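The Breakfast Table

Abrehet Beyene started at Stedstead in December, in the week the heating failed, and she kept her coat on for the first three shifts. The building had been a bakery once. There were still hooks in the ceiling of Room 2, and a drain in the floor that smelt when it rained.

Her job was to lay breakfast and serve it. She did this by holding a pair of handles at a bench, and two arms on the table in front of her did what her hands did. When she closed her fingers, the grippers closed. When she sneezed, the left arm hit the wall.

"Everyone does that once," said Gaetano Zanetti, who ran the room. He wrote "sneeze" in the log and deleted the run.

Each run was meant to be the same breakfast and slightly different. The mat could be straight or at a slant. The bread could be on the tray or on the plate. You took the tongs in the right gripper, you moved what had to be moved, you put the tongs back, and you let go of everything and pressed the pedal. Drididar, who were paying for the work, wanted clean runs, and a clean run was one where the person at the handles had not changed her mind halfway. Abrehet changed her mind often. She would go for the roll from the left, see that the right was better, and swing round. Gaetano would reach past her and tap the screen where the line went back on itself.

"It'll learn that," he said. "It'll think dithering is part of breakfast."

She had worked nine years in the kitchen of the hotel at Flemden before it shut. She told him that dithering was part of breakfast. He didn't laugh, but he kept the run.

By the end of the first month she had stopped thinking about her hands. That was the point at which most people got good, Gaetano said, and also the point at which they got sore. He had a wrist support in his desk drawer from his own time at the handles and he lent it to her without making anything of it. It was too big. She wore it over her sleeve.

What she found hard was the tongs. Her own hands could feel a roll give when she gripped it. The handles told her nothing. She had to judge it by eye, from the crust, and she either held too lightly and dropped it or held too hard and left a dent. Ejigu, who was her sister's boy and stayed with her while he looked for work, came to meet her one evening and watched through the glass in the door.

"You look like you're rowing," he said on the bus.

"I'm serving bread."

"To who?"

She had to think. "To the plate," she said.

He asked if the machine would do it by itself in the end. She said that was the idea. He asked what she would do then. She said there was a lunch table planned, and after that they wanted somebody to fold napkins, and she was not worried about it. She was a bit worried about it. She looked out of the window until their stop.

The total on the whiteboard went up at the end of every shift. It belonged to the whole room, three people over two shifts, but Abrehet thought of it as hers. On the afternoon it stood at 1,651 Gaetano came in with his lunch still in his hand and said they would try the thing on its own. He had loaded what it had learned so far. He asked her to set the table however she liked.

She took her time. She put the mat down and smoothed it. She laid out the cutlery with the green handles, which she would have bought for herself if she had seen it in a shop. Then she sat back from the handles with her hands in her lap, and he pressed the key.

The right arm went up, stopped, and came down beside the tray. It opened its gripper. It closed it on the air a hand's width from the tongs. Then it waited, very correctly, as though the tongs were in it, and carried nothing across to the plate, and set nothing down.

"Well," said Gaetano.

"It's the tongs," said Abrehet. "It doesn't look for them. I always know where they are, so I never look."

He chewed for a bit. He said the arms didn't know where she was looking, only where she went. She said yes, but she went straight there, every time, as if it was obvious. Somebody who didn't know would go slower. They would come in from above and stop, and then go down.

"So go slower," he said.

She pulled her chair in and did sixteen more before she went home. She came in high, stopped, and went down. She moved the tray and did it again, and turned the mat. He sat behind her on the upturned crate he used as a chair and for once said nothing about the lines on the screen, except near the end, when she had the tongs out over the tray and held them there, perhaps longer than she needed to.
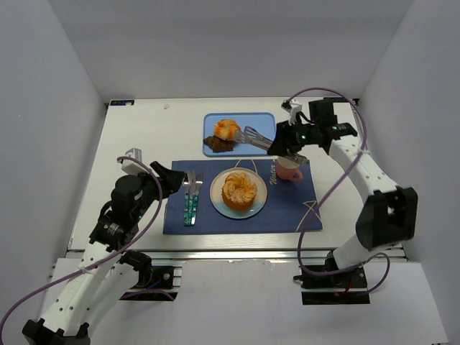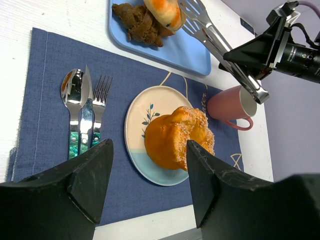
"What are you waiting for?" he said.

"I'm showing it that I've got them."

He wrote that down. She heard the pen. Then she finished the run, put the tongs back and pressed the pedal.

They tried it again the next morning, before the other shift came in. It was still dark and the lights in Room 2 took a while to come up to full. Gaetano said not to expect much from sixteen, that sixteen was nothing, that he had seen people add a thousand and get no change at all. Abrehet took off her coat and hung it on one of the old bakery hooks. She had brought two teas and gave him the one with sugar.

The right arm went up. It came in high over the tongs and stopped there.

She had stopped in that place for a second, maybe a second and a half. The arm stayed for four. She could hear the fan in the computer under the bench, and somebody outside dragging a bin over the yard.

"Go on," she said to it.

Then it went down, and the gripper closed, and when it came up again it had the tongs, held a little too near the end. It took them out over the tray and held them still.

Gaetano put his tea on the floor and reached for the log.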